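Switching to cotton bags for the weekly shop - worth it?

Forum: Household and Budget > Shopping

18 April 2019

jutar_jen
We've been using the thick plastic bags for life for years and the handles keep going. My sister says get canvas and be done with it. I do one big shop a week for four people plus bits from the market. Has anyone made the change and stuck with it? Mainly I want to know how they wash and whether the handles hold with tins in.

wundano40
Changed over in February last year. Five canvas bags, all still in use. The handles are the part to look at before you buy. You want them stitched down the side of the bag in a square with a cross through it. If they're only caught in the top hem they'll pull out.

Tins go in one bag, veg in another, and I don't fill the tin one more than half.

MrsPeelings
I went back to plastic ones. Canvas gets grubby, and if milk leaks you've got a wet bag and a wet car seat. With the plastic sort you wipe it out and carry on. Mine cost 40p each and most have lasted two years.

T. Trevaskis
Depends what you paid for the canvas. I ran a market stall for a long time and saw every sort of bag there is. Heavy cloth is fine. The thin giveaway ones are no good for anything except bread.

Wash at 40 and dry them flat. They shrink the first time whatever you do, so buy a size up.

jutar_jen
Thanks both. How much do they shrink? I was looking at a set from Stundari but they don't give the size after washing.

wundano40
Mine lost a couple of centimetres in height and a bit less across. You don't notice once they're full. The straps shrank less than the bag did, so they looked a bit long afterwards.

MrsPeelings
And then you have to iron them.

wundano40
You don't have to iron a shopping bag.

MrsPeelings
I do. They won't fold flat otherwise and the cupboard won't shut.

Polák
Has anyone looked at how many times you have to use a cotton bag before it's any better than plastic? It's a lot. If you've already got plastic ones that work, keep using them until they split. Buying new cloth bags to throw out good plastic ones makes no sense to me.

T. Trevaskis
Agree with Polák on that. Jen did say hers are breaking though.

jutar_jen
Two have gone this month, both at the handle. I've got three left that are all right. I'm not throwing those out.

Polák
Fair enough. In that case buy two cloth ones and see how you get on before getting a full set.

sallow_lane
Strap length matters more than people think. I'm short and a long strap means the bag bangs on my shins if I carry it by hand, so it has to go on the shoulder, and then it slides off my coat. I ended up taking mine up. Cut the strap in the middle, overlap it by a hand's width, sew round it twice. Took ten minutes on the machine and it has held since.
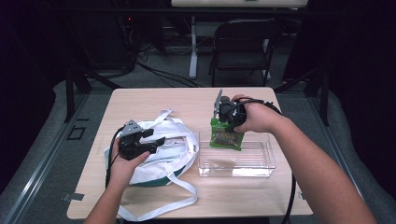

Storage is where I'd side with wundano40 over the ironing. I stopped folding ours years ago and they live in a heap on the table by the back door until somebody goes out. An unfilled canvas bag just bunches up like the white one there, straps going all over the place, and it does it no harm. A coloured trim like that dark green is handy too if you've got several, as you can keep one colour for raw meat and never mix them up.

MrsPeelings
I'd still want it in the cupboard.

T. Trevaskis
Separate one for meat is a good idea. Check the colour doesn't run though. I had a red edged one that turned a whole wash pink. Do it on its own the first time.

Should say as well, Tane in my house is the one who does the washing, that's me, so I've learned this the hard way.

jutar_jen
I've ordered two of the heavy ones, short handles, one with a blue edge. Will keep the plastic three for frozen stuff and anything that might leak.

Polák
Sounds sensible. Let us know what they measure after the first wash.

wundano40
Measure them before as well. I forgot and had to guess from the one I hadn't washed yet.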